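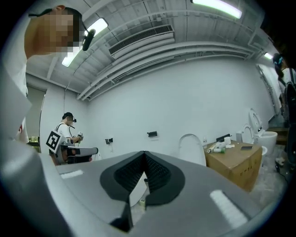
Miércoles, sala Wastdale – normas de toma con pinza de mano

Versión 7 de la hoja, revisada con Jamshid Dehghan. Sustituye a la que trajimos de Hosville.

1. Dedos en V y almohadillas estriadas: limpiar antes de cada serie. Almohadilla con rebaba, se cambia y se anota.
2. Marcador fiducial a la espalda: plano, sin pliegues ni cinta sobre el cuadrado negro. Si se dobla la placa, serie nula.
3. Cable que baja del techo: no cruzar por debajo con la pinza en alto. Quien lleve visor avisa en voz alta antes de girar.
4. Caja de cartón entre los dos inodoros: no apoyar la pinza encima. El móvil no cuenta como objeto de tarea.
5. Tapas: anotar estado inicial en cada toma. En la serie 47 falta – preguntar a Jamshid.

Series válidas hasta hoy: 209. Criterio de rechazo sin cerrar; Ďurica propone descartar toda toma con pérdida de marcador superior a 100 ms. Me parece estricto para giros junto a la pared.

Pendiente: pasar el punto 3 a la plantilla Wosetti.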